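4.3 Recording a sorting task by remote control

Before you start this section, the arm must be calibrated (section 3) and the Undine hand controller must be paired. If the status lamp on the controller is orange, go back to step 3.6.

The task in this section is sorting socks into bins. We chose it for new operators, as a sock is difficult to break and it does not roll away. The same steps are valid for other soft items.

1. Put the bins in a row at the far side of the table. The operator must be able to reach each bin without turning the wrist past its limit.

2. Put the socks in the bins or on the table, as written on your task sheet. Do not fold them. The robot should learn from socks which lie as they fall.

3. Open Videla Recorder and choose New task. Type a short task name, for example "sock to right bin". Use the same name in all sessions — the program treats a different spelling as a different task.

4. Hold the controller in a relaxed position and press the side button one time. From now on the arm follows your hand.
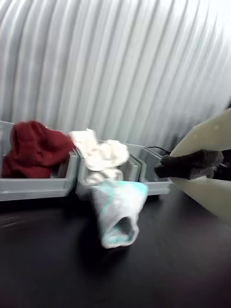 5. Move slowly in the first takes. A good take has one approach, one grasp and one release. If you miss the sock, you may try again in the same take, but not more than 2 times. After that, press Discard.

6. Press the side button again to end the take. Wait for the short tone before you touch anything on the table.

CAUTION: Keep your free hand away from the fingers while the arm follows the controller. The second person at the table must stay next to the stop button.

Note: Takes longer than 3,000 frames are divided into parts by the program. The parts can't be joined later.

4.4 Coming down onto the item

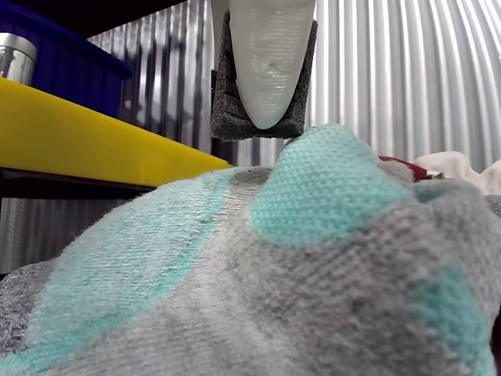 Most bad takes are lost in the last part of the way down. New operators often close the fingers too early, or they push the arm down until the force warning comes. Choose a raised place in the fabric, such as the teal hump near the foam pad, and bring the fingertip to it in a straight line. When the fabric is in a mound like this gray sock, a fold near the top is easier to take than the flat part. Stop when you feel the first vibration in the controller, then close.

If the force warning comes, open the fingers, go up a little and begin the approach again. Do not pull to the side.

Mei-kuen Chang in operator training recommends some 100 takes for each task before the first test run. Save them in one folder and do not delete the slow ones. To check your takes before upload, continue with section 4.5.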